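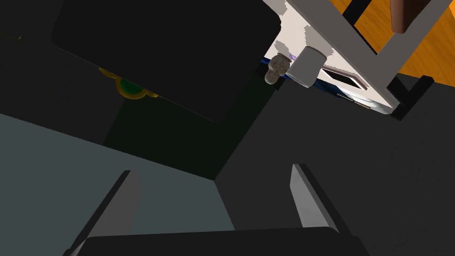

Sealing a Stone Countertop

11/11/20 | by Gevska Workshop
Filed under: Kitchen, Surfaces & Finishes

1. Clear the counter and wash it with dish soap. Let it dry overnight.
2. Wipe on a thin coat of sealer with a lint-free cloth, working in sections.
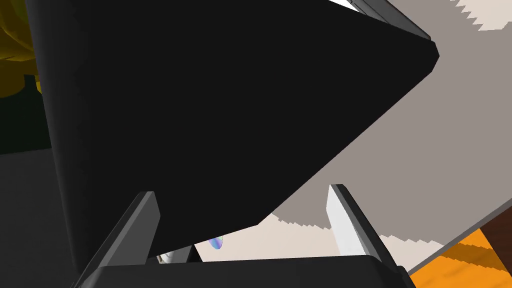 Wait 35 minutes, then buff off any residue. Dark stone shows streaks, so check it from a low angle. Recoat every June.

2 comments

tilefan40: Does this work on honed slate?

mk_Cambridge: Did mine with two coats. Water still beads.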